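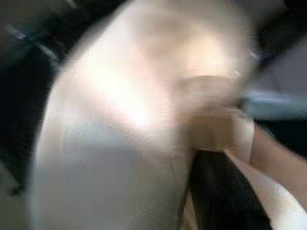

Hand work on a light-coloured item, close view.

Home Vacancies Studies About Tuvton Contact

Search vacancies and studies

Call for participants: handling and packing of household items (study 309)

Tuvton is looking for adults to take part in a paid study of how people pick up, hold, turn and pack ordinary household items by hand. The study covers rigid and soft goods: tubs, bowls, folded towels, bedding, bottles and boxed dry food. Sessions are held in the ground-floor workroom at the Zerouali building and run through January. Evening places are limited.

The results will be used to revise the Grurnix handling guide, which sets out grip positions, carrying heights and packing order for small removals firms and household stores. The present edition deals mainly with cartons. It says little about large rounded items, which have no obvious place to hold, or about cloth, which changes shape when it is pressed.

What you will do

Each participant attends one session of 94 minutes, including a break. The session has four parts.

Part 1 – Sorting. You are given a mixed set of items on a table and asked to group them by whatever rule you would use at home. No rule is supplied.

Part 2 – Gripping and turning. You lift single items, turn them through a half circle and set them down. Some are done with one hand and some with two. Items weigh no more than 4000 grams.

Part 3 – Folding. You fold towels, pillowcases and one fitted sheet, then stack them on a shelf at waist height. Use your normal method. Speed is not scored.

Part 4 – Packing. You pack a full set into two crates so that the lids close. Breakable items are wrapped in cloth from the same set. Paper and bubble wrap are not provided.

After part 4 there is a short written form on which grips felt secure and which did not. Answers may be given in English or French.

Who can take part

You should be 18 or over and able to stand for up to 30 minutes at a time. You should have no current injury to the hand, wrist, elbow or shoulder. Left-handed people are especially welcome, as the first round was short of them. Previous work in removals, laundry or warehousing is not needed, but please state it on the form. People who took part in the Boson shelving study may apply.

We have 73 places. They are filled in order of application within each age band, so a later application may still be accepted if its band is open.

Clothing and preparation

Sleeves must be short or rolled above the elbow. Remove rings, watches and bracelets before part 2; a locker is provided. Do not use hand cream on the day. Long nails are acceptable. Flat closed shoes are required in the workroom.

Records

Written notes are kept of each session. Sound is not recorded. Names are held apart from the notes and are deleted when payment has cleared. You may withdraw at any point up to the end of the session and will still be paid for the full time.

Payment

Payment is a flat fee, made by bank transfer after the session. The current amount is shown on the booking form. Local bus fares are refunded on production of a ticket – parking is not.

How to apply

Complete the booking form at the Tuvton front desk or ask for it by post. Give your age band, your writing hand and two session times that suit you. Morning sessions begin at 9.15 and evening sessions at 17.45. Confirmation is sent within five working days.

Questions on the tasks or on fitness to take part should go to Nouhaila El Idrissi, study lead. Questions on booking, access and payment should go to Mostafa Ait Ali. The workroom has step-free access from the rear yard.

Share (12) Comments (3)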